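Care Labels Should State Shrinkage
By Mireille Delorme

A care label specifies wash temperature and drying method. It does not specify how much smaller the garment will be afterward. I consider that a defect in the standard.

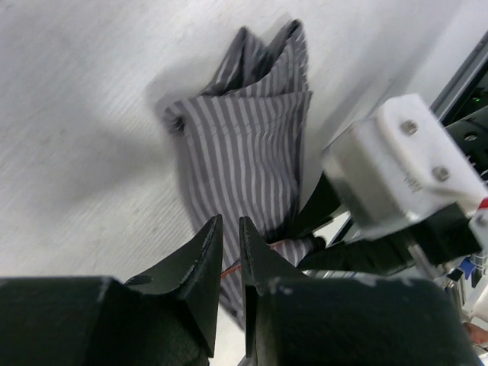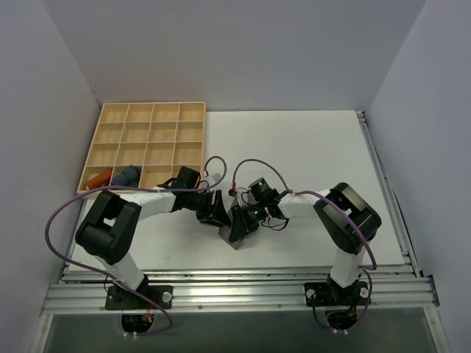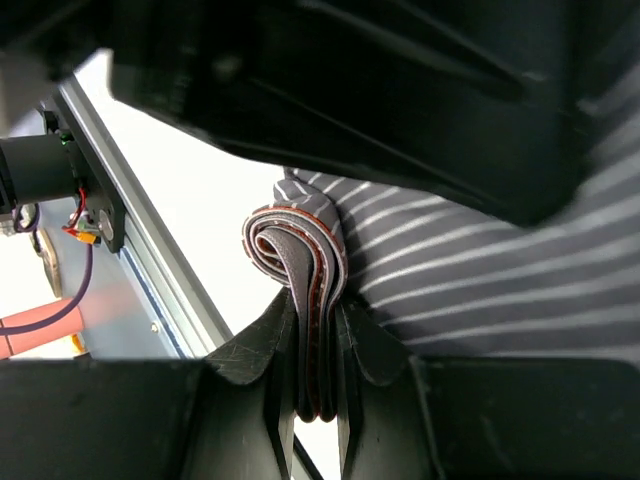 Mills already measure dimensional change, and the number stops at the purchasing department. Printing it would take one more line: percent change in length and width after a fixed count of wash cycles.

The usual objection is that home machines vary. They do, by up to 2 points in my own records, which cover 162 garments. A stated tolerance handles that. Fuel economy figures vary with the driver and are printed anyway.

Rin Ishida argues that buyers would ignore the figure. Some would. Those who sew or buy by mail would read it first.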